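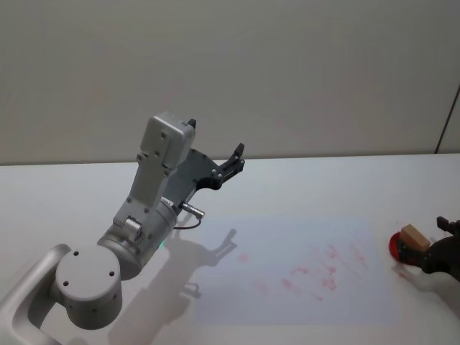 A work table should be white, it should be pushed against a plain wall, and it should have very little on it. I have held this view for a long time and have lost most of the arguments I have had about it. People want a table with some character. They want a dark top that hides marks, a shelf at the back, a pegboard, a row of jars. I think most of that belongs somewhere else.

I came to this by way of small wooden blocks. For several years I have made and sorted sets of them, the sort that go with flat round pieces in a few colors, for a stacking game sold under the name Umosow. The work is dull. You pick up a block, look at its faces, set it against a disc to check the size, and put it with the others or throw it out. A full set takes patience and good light, and what it takes most of all is a surface that lets you see what you are doing.

My first table for this was a brown one, a secondhand kitchen table with a nice grain. Everyone who came in liked it. I lost blocks on it constantly. A pale block on a brown top sounds like it should stand out, and from across the room it does, but up close the grain of the table and the grain of the block run together, and the edge you are trying to judge goes soft. Dents were the worst. A dent in a block shows up as a small shadow, and a brown table is full of small shadows already.

The second table was black. I bought it from a firm called Grinetti, paid 270 dollars for it, and kept it for less than a year. Black shows every speck of sawdust and none of the things you want to see. A dark red disc on a black top is close to invisible by late afternoon in winter.

The white one is from Flatwood, a plain model 42 inches deep, and it has no features at all. There is no lip, no drawer and no groove for pencils. Put a red disc on it and you know where the red disc is without looking for it. Put a block over the disc and you can see straight away if the block overhangs. That covers most of what I ask of a table.

The usual complaint is that white tops get dirty. They get exactly as dirty as brown ones. You can see it on the white one, so you wipe it. I wipe mine when I stop for lunch and again when I finish, and it takes less time than finding the cloth. I would sooner eat a sandwich off that table than off any of the handsome wooden ones I have owned.

The other complaint is glare, and I'll give some ground there. A glossy white top under a bare bulb is hard on the eyes, and I would not buy one. A dull finish is fine. Move the lamp before you blame the table.

Shadows are the part I have changed my mind about. I used to try to get rid of them. I had lamps on both sides and one overhead, and the light came out so even that everything looked pasted on. A block sitting flat and a block sitting on a crumb looked the same. Now I leave one main light and let the shadows fall. On a white surface a shadow has a clean outline, and it tells you how high a thing is and how far it leans. You can read a lot from it once you get used to looking.

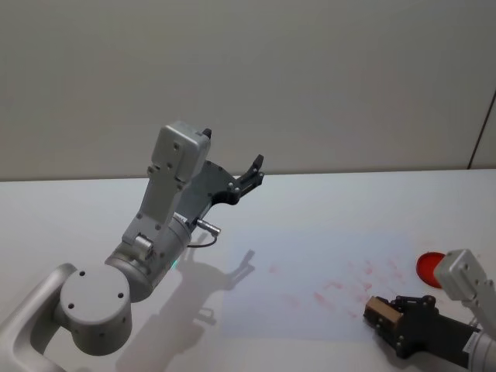
The shadow on the white tabletop, with the gray wall behind.

Which brings me to the wall. A pale gray wall behind a white table is the best arrangement I know. If the wall is white too, the back edge of the table disappears, and you will sooner or later push something too far. With gray you get one line across the back, and you know where the table stops. It doesn't have to be a good wall. Panels are fine, and a seam between them does no harm. What I object to is hanging things on it. A calendar, a clock, a few postcards, and soon you are looking at the wall.

I had a shelf over the brown table, put up with brackets from Hughes, and it was a well made shelf. Within a month it held glue, string, two tape measures, a radio and a box of blocks I meant to look at later. Every one of those came down onto the table at some point and stayed there. When I moved in June I left the shelf behind for the next tenant and have not put up another. The glue and the string live in a cupboard across the room. I have to get up to fetch them, and so I only fetch them when I need them.

I don't claim this suits all kinds of work. Someone repairing watches wants a lip on the table, with good reason. A person who paints can use as much mess as the painting asks for. If you sew, you will want a bigger surface than mine. I am talking about handling small solid things and judging them by eye, and there the table is half the job.

Nor does it cost much. An old door, sanded and painted a flat white, does nearly as well as what I have. I used one for a season while I waited for the delivery. The paint and the trestles came to 30 dollars and the door was free. It wobbled until I put a folded card under one leg. I sorted 1046 blocks on it before the new table came, and I found more bad ones than I had in the year before. Some of that was the batch. I think most of it was the paint.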